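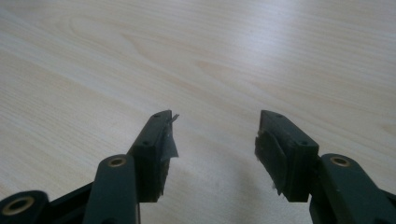
I drove 75 miles to watch Trundstead play Dristside last December, and I'd do it again tomorrow. There were 431 people in the gym (they read the number out at halftime) and I swear every one of them groaned when Hilkka Turunen picked up her third foul before the break.

So her coach sat her down. Eleven straight minutes on the bench! I get it, everybody does it, it's what coaches were taught. But a player gets five fouls and she's allowed to use four of them. If you pull your best passer early to keep her from fouling out, you've taken her off the floor yourself - and you did it while the game was still close.

My brother-in-law says those late minutes matter more. Do they? A basket in the second quarter counts the same two points. Dristside went on a run while she sat there with a towel on her knees, and Trundstead lost by 3. She finished with four fouls, by the way. I'd have let her play, told her to keep her hands up, and lived with it.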